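About Clikenell Blocks

Hi, I'm Irja Lahtinen, and I run this little shape-block workshop with my friend Juraj Halás!

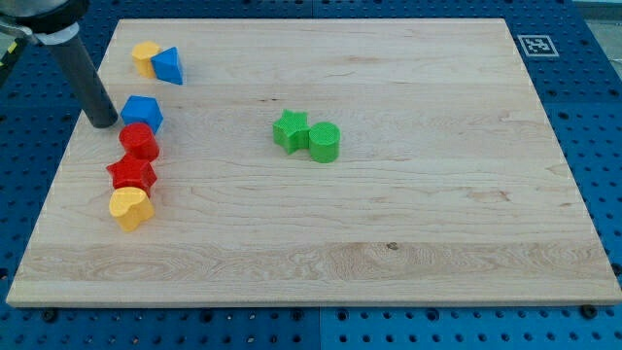 A heart, stars and cylinders on the maple board

We started with 35 sets and one very long weekend at my kitchen table. These days we pack 221 sets a month — more in March, when the preschools reorder — and I still get silly about the colors. My favorite is the yellow heart. Juraj will tell you it's the red star (he's wrong, but he does the shipping, so I let it go).

We sell to classrooms, grandparents and anybody who likes sorting things. Lost a piece? Write to us and we'll send a single block, no need to buy a whole new set. The shop is open Monday mornings if you'd like to come by and play!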